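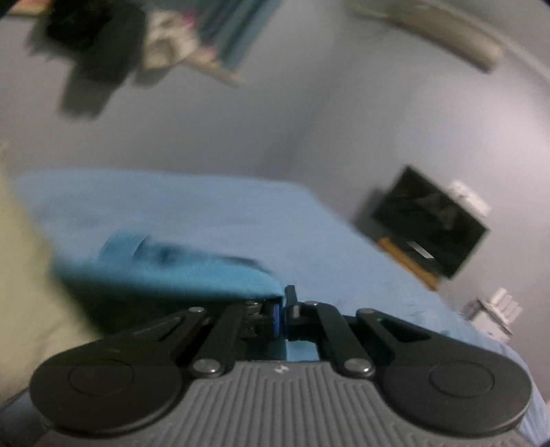 Kohei Kaneko wrote to us after last year's study to say that keeping a sleep diary was easier than he had feared, but that he wished the form had left more room for the nights when he was woken up by somebody else. We have changed the form. There is now a full column for it, and we are looking for people to fill it in.

# Call for participants: sleep in shared homes

The Clondeldale Sleep Study needs 300 adults who share a home with at least one other person. We want to know how often people in shared homes are woken at night, what wakes them, and how long they take to get back to sleep.

## Who can take part

You can take part if you:

- are 18 or over
- have lived at your present address for three months or more
- share it with family, friends, a partner or lodgers
- can fill in a short diary every morning for 16 days

Shift workers are welcome. Please tell us your usual hours when you apply, as you will get a different version of the diary. We can't take people who are being treated for a sleep disorder at present, or anyone who took part in the pilot at Lellel.

More than one person from the same home may join. Each needs to apply separately, and we ask that you don't compare diaries until both are finished.

## What you will do

You will have one phone call of half an hour with a member of the team, who will go through the diary with you. After that you fill in one page each morning, on paper or online. It takes five minutes. On the last day there is a longer form about your bedroom - bedding, curtains, heating, noise from the street - and a second, shorter call.

You don't need to change your habits. If you normally read in bed, or let the cat in, carry on.

## Payment

Participants receive a £40 shopping voucher once the final form is in. If you stop early you will get £2 for each diary page completed. You can stop at any time and needn't say why.

## Your details

Names and addresses are kept apart from the diaries and are deleted when the study closes. Diaries are stored under a number. The work is paid for by the Wikström Fund, which will see the results but not the diaries themselves.

## How to apply

Ask for a form at the Hillidix Centre front desk, open from 9 am to 4.30 pm, or write to Clondeldale Sleep Study, Room 518, Hillidix Centre. Large-print forms are available. Applications close at the end of November, and you will hear from us either way.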